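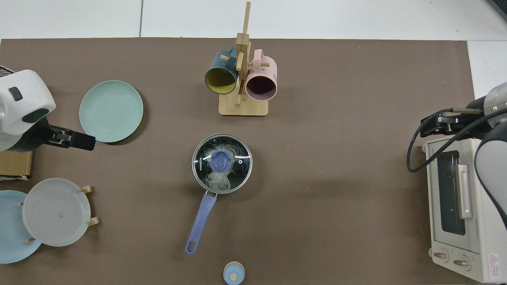

Should a small investor sell a share straight after the company cuts its dividend?
It depends on why the dividend was cut, and in most cases it is better to read the full report first and decide after some days.

I am writing this because in January it happened to me with Tunine, the packaging company. I bought my shares two years ago, mainly for the dividend. Then one morning at half past seven the announcement came, and the payment for the year was reduced by half. When the market opened the price was already lower, and by lunchtime I had looked at it so many times that I did almost no work.

My first wish was to sell everything. I even opened the order page at my broker, Fostgate, and filled in the number. What stopped me was quite a small thing. The page asked for my password again, I typed it wrongly, and while I waited for the new code I started to read the report.

I should say that I am not a professional. I learned about shares from books and from a evening course in Arklow, and English is my third language, so company reports are slow reading for me. Maybe this is good, as I can not skip the difficult parts. I need to look up words, and then I understand what they really wanted to say.

In the report of Tunine I looked first for the cash flow, and only later for the profit. The cash coming from the business was nearly the same as the year before. The money which they did not pay to us will go to repay a loan that must be renewed next year at a higher rate. I do not like to receive less, but I can follow this reasoning.

With Whitlock, which I owned before, it was a different story. There the dividend stayed the same for a long time, and everybody on the forum was pleased. But the company was borrowing to pay it. When the cut finally came, the business was already weak, and I sold too late. I had put in a little over 1000 pounds and I got back much less than that. I still feel a bit ashamed when I see the name.

My friend Napaporn Wattanapong does not agree with me about Tunine. She thinks that when the reason for buying is gone, you must sell, and that I am now inventing a new reason for keeping the shares. We discussed it by telephone for a whole evening. I must admit that her argument is a strong one. I wrote it down in my notebook, next to my own.

So I kept the shares, but I made two rules for myself. I will not buy more of them before the next half-year results, even if the price looks cheap. And if the debt has not come down by then, I will sell without another discussion.

A reader asked me last time which broker is the cheapest. I have only used one, so I can not compare them. Please look at the yearly fee and also at the cost for each order, especially if you buy small amounts every month as I do.

Next time I want to write about the tax form for foreign dividends, which I filled in wrongly at the first attempt.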